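Packaging Reuse and Returns Clerk (Footwear Cartons)
Howells, Returns and Recommerce Unit
Full time, on site. Two openings.

About the position

Howells receives returned footwear from three online sellers, checks it, repacks it, and places it back in stock or moves it to resale. The carton is part of the product. A pair of shoes that comes back in its original box, with a readable end label, can be restocked at full grade. The same pair in a substitute box cannot. The clerk in this position inspects the carton, reads the label, matches it to the return record, and decides which grade applies.

The position is split between bench work and desk work. Expect to spend the morning on intake and the afternoon on records, listings and questions from sellers. Both parts are done by the same person so that the record is written by someone who has handled the box.

The position reports to Ivar Granström, Returns Supervisor. Training is given by Marichka Bondarchuk, who maintains the grading sheet and the label reference binder.

Intake and grading

Each returned carton is opened, emptied, checked against the return slip and graded on the four-point carton scale below.

Grade A: Lid and base square. All printing clean. End label complete, flat and scannable. No added tape.
Grade B: Light wear at corners or lid edge. Small paper tears permitted if they do not touch the label. Label scannable.
Grade C: Crushed corner, split seam, courier label residue, or writing on the outside. Label readable by eye but not always by scanner.
Grade D: Carton not fit for reuse. Shoes are moved to a plain substitute box and the original is flattened for recycling.

The end label is checked every time, including when the scanner accepts the barcode on the first pass. The clerk reads the model name and the main size and compares both with the tongue label inside the shoe. Left and right shoes are read separately. Mismatched pairs are set aside on the hold shelf with a yellow slip and are not graded until the seller has answered.

Sizes are recorded in the US system first. Where the label prints conversion sizes, the clerk copies the value printed on the carton and does not work from a general chart. Conversion charts differ between makers, and a listing that disagrees with its own box will come back as a second return.
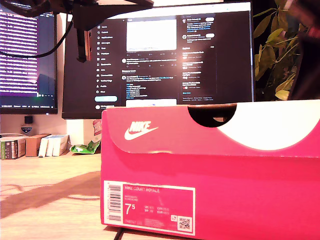

Carton at a records desk, end label facing out. Nike Court Royale, size 7.5.

Records and seller contact

Each clerk has a desk with a large monitor. Cartons that need a closer look are brought to the desk one at a time. They are placed with the short end toward the clerk, so that the label can be read while the record is open. Cartons are not stacked on desks.

Desk tasks include:

Entering carton grade, shoe grade and label data in Ziditz, our stock record system.
Photographing the end label and any damage for the return file.
Writing resale listings of 40 to 80 words using the approved terms list.
Answering seller questions about grading decisions by the close of the shift.
Monitoring public posts and direct messages that mention late or damaged returns, and passing order problems to the correct seller account. Clerks do not reply publicly.
Printing replacement shelf tags. Clerks do not print, copy or patch a maker's end label under any circumstances.

Volume

The unit is set up to process 500 cartons per shift across all benches. The highest count for one shift was 1,044, in July, with temporary staff on the floor. Individual clerks are not paid by the piece. Pace is reviewed monthly, together with the error rate, and error rate carries more weight.

Physical conditions

Bench work is done standing. Anti-fatigue mats are supplied. Adult shoe cartons are light, but boot cartons and outer shipping cases are heavier, and the clerk must be able to lift 35 pounds from floor to bench height. Cardboard dust is present at all times. Gloves are supplied and are required when cutting down Grade D cartons. Safety knives are issued and must be returned to the rack at the end of the shift.

The bench area is heated in winter and has fans in summer. It is not air conditioned. The desk area is air conditioned.

Schedule

Shift hours are 7:30 a.m. to 4:00 p.m. with a 30-minute unpaid lunch and two paid breaks of 15 minutes. Overtime is offered in the weeks after the winter holidays and again in July. It is voluntary except for the annual stock count.

Required

Ability to read small print accurately for long periods, with glasses or contact lenses if needed.
Reliable color recognition. Colorway errors are the most common cause of a rejected listing, and applicants will be given a short color matching test. Applicants who do not pass may be considered for the outbound bench.
Basic computer skills, including copying data between two windows without retyping it.
Clear written English.
Legal authorization to work at the site.

Preferred

Six months or more in a warehouse, stockroom, mailroom or shoe store.
Experience with hand scanners.
Knowledge of footwear sizing across US, UK and EUR systems.
Experience with Roltura or another shelf location program. Locations are being moved from the paper map to Roltura this year and the clerk will help with the transfer.

A high school diploma is not required. No forklift work is involved.

Pay and benefits

Starting pay is $19.40 per hour, rising to $20.60 on completion of training. Training takes three weeks for most clerks. Health and dental coverage starts on the first day of the second month. Paid time off builds from the first shift. Work shoes are reimbursed up to $90 per year with a receipt. Parking is free. The Zavovgate bus stop is a six-minute walk from the staff entrance, and the first bus arrives in time for the shift.

Clerks may buy Grade C and Grade D stock at the staff rate after it has been on the resale shelf for 30 days. Clerks may not hold items aside before that date, and may not buy an item they graded themselves.

Selection process

Applications are read in the order received. Selected applicants are invited to a 90-minute visit in three parts.

1. Bench exercise. The applicant grades 12 cartons with the grading sheet at hand. Speed is not scored.
2. Desk exercise. The applicant enters label data for five of the same cartons and writes one short listing.
3. Conversation with Ivar Granström and one current clerk. Questions concern past work, attendance and how the applicant handled a mistake.

Visit time is paid at the starting rate. Please wear closed-toe shoes. Results are sent by email within two weeks, including to applicants who are not selected.

How to apply

Send a resume or a plain list of past jobs with dates to the Howells hiring desk, using the form linked from the staff page or on paper at the front counter. Put "Carton Clerk" in the subject line. A cover letter is optional. If you send one, keep it to one page and state which hours you cannot work.

Applicants who need a changed setup for the bench or desk exercise, such as a seated bench or a larger display setting, should say so in the application. A height-adjustable bench is already in use and can be booked for the visit.

Questions about duties may be addressed to Marichka Bondarchuk through the same form. Questions about pay and benefits go to the hiring desk. The position stays open until both places are filled.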